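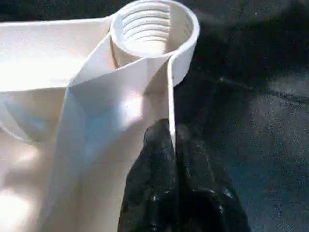
Does the threaded collar need to be chased before the fitting goes in?
Only where the fitting binds before full depth; otherwise leave the molded thread alone.

June, bench notes, afternoon

Bavlow housings, white, second carton. Collar and plate are one molding, so a bad thread scraps the whole part. Checked with the Skellia plug gauge: in by hand, no tool, back out, wipe, next. Reject if it takes more than wrist torque.

4 parts tight at the last turn. Two of them cleared after a pass with the nylon brush. The other two still tight, bagged and marked T.

Gusset under the collar: look along the creases with the lamp held low. Whitening at the root is what we are after, and it is hard to pick out on white plastic under the overhead light. None found in this carton. Do not flex the plate to "test" it.

Rib thickness not measured. Calipers are out at Cadgate for calibration.

Carton label says 1,054 pieces across the lot. Gauging takes nearly 6 hours per carton at the present rate, so full inspection is out. Sample from top, middle and bottom layers and log the layer with each part.

Thread sealant: none on plastic-to-plastic joints. The old sheet from Þorgeirsson still calls for tape. Cross that line out on the wall copy.

To do: new brush, more bags, ask for the mold cavity number on the next delivery note.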